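July, in the evening

I came home at six and I did not turn on the radio. Usually I turn it on before I take off my coat, but today I wanted quiet, so I sat in the kitchen and ate bread with cheese and listened to the refrigerator. Now it is almost ten and I want to write this before I sleep, because tomorrow I will remember it in another way.

Today they switched on the second sorting line at Sistonwood. The first one is running since spring, and we got used to it, or we said that we got used to it. The second one takes the returns, and returns was my table. Six of us worked at this table when I began. We opened the parcels, looked at the shoes, decided if they could be sold again, and put them into the right crate. I was slow in the first year, then I was not slow anymore. On my best day I did 300 pairs, and Ansel Abernathy wrote the number with chalk on the side of the cabinet. It stayed there until somebody painted the cabinet.

The new line does 2,000 in one shift. Ansel told us this in the morning meeting, reading from a paper, and he did not look happy or unhappy, he looked like a man who reads from a paper. The arms come from Fornar and the program which tells them what to do has the name Tello. So all day people said "Tello wants this" and "Tello does not like that," like it is a new colleague with bad manners.

My work now is called exceptions. When Tello is not sure, a yellow light goes on and the pair comes to me on a small belt. In the first hours I got mostly single shoes, pairs where the left and the right were different sizes, and some slippers which were so soft that the arm could not hold them well. I checked the sheet at the end: 147 exceptions for my station. It does not sound like much work, but I was more tired than on a day with 300. Before, I had a rhythm and could think about my own things, my sister, what to cook. Now I wait, and then comes a difficult one, and then I wait again. It is the waiting which makes me tired, I think. My back, I must say, does not hurt tonight. This is the first time in a long time and I want to be fair about it.

Nobody lost the job today. Two from our table went to packing and one goes to learn maintenance in the Gunutier building, across the yard. She is young and she is glad, she gets a course and better money. I asked Ansel if I could also do the course and he said there would be another one in the fall. He said it kindly. I don't know if I want it. My English is good enough for talking, but the manual is thick and full of words which I would need to look up one after the other, and then forget.

What I miss already is the talking. At the table we stood close, and someone always had a story. If a pair came back with a note inside, we read it out loud. The exceptions station is at the end of the hall, and the belt makes a noise -- not a loud one, but enough that you can't speak to the next person without shouting. At lunch we sat together like before and everybody was quiet, and then everybody talked at the same time.

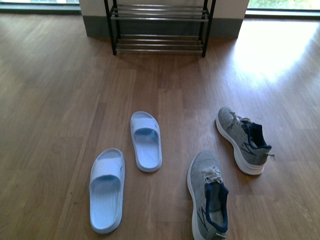
There was one moment in the afternoon when I was proud of myself. A pair of walking boots came with the yellow light, and on the screen it was written "worn, reject." I took them in my hands and turned them, and the marks under the heel were only dust from the cardboard. I wiped them with my sleeve and they were new. I pressed the green button and the screen asked me to give a reason from a list, but dust was not on the list. I chose "other." Ansel says the reasons go back to Tello, and in this way it learns. So maybe next month it will know dust also, and I will have 146.

I am not angry, I want to write this clearly. My father was angry about every machine that came to his factory, and the machines came anyway, and he had many years of bad stomach. But I also don't want to say thank you for it, and in the meeting we had to clap.

Tomorrow I start at seven. I should ask if it is possible to turn the screen a little, because the lamp shines in it and I have to bend my neck. I should also bring the thin gloves, the thick ones are no good for the buttons. And call my sister, it was her turn but she forgot again.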